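Ticket: Halto room sensor drops off Wi-Fi after router swap
Site: Tavside, upstairs
Status: Closed
Opened: June 17, 2025

Reported problem
The Halto humidity sensor stopped sending readings after the old router was replaced with a Skitton. Last reading in the app was 36 percent. Everything else on the network came back without trouble. The sensor shows a steady amber light and the app says "Waiting for device."

First checks
Restarted the sensor. No change.
Restarted the router. No change.
Confirmed the network name and password match the old ones, including capitals.
Moved the sensor to the small table to rule out weak signal. Phone shows full bars there.

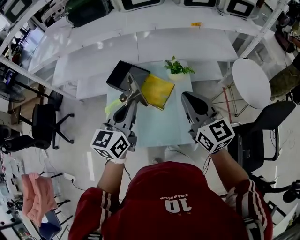 Small table, with the potted plant near the far edge.

Router settings
The Skitton combines both bands under one name by default. The Halto only joins on 2.4 GHz. Turned off band steering and gave the 5 GHz band its own name. The light went from amber to blinking green, then back to amber after 2 minutes. So it finds the network now but does not stay on it.

Router log shows the sensor asking for an address and being refused. The address it wants is the one reserved on the old router. Deleted the imported reservation list – it came across with the backup file and should not have been restored.

Went over the shelves next in case another access point was still handing out addresses. Found the old Bellamy extender plugged in and running. Unplugged it.

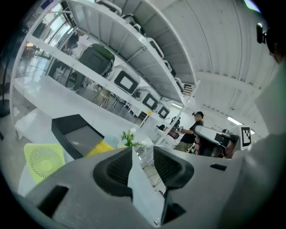

Shelving unit, seen from below.

Reset and rejoin
Held the reset button until the light went out, removed the sensor from the app, added it again. It joined on the first try and picked up a new address. Firmware moved from build 390 to build 400 during setup. 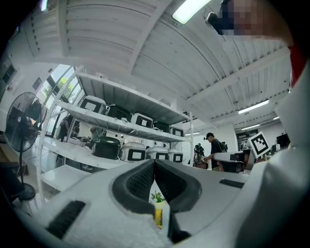

Left it overnight with the report interval at the shortest setting. No gaps in the graph the next morning. Put the interval back to normal to save the battery.

Still open
History from before the reset is missing in the app. Export was not run first – do that next time. The extender can stay unplugged, signal is fine without it. Check the firmware again in August.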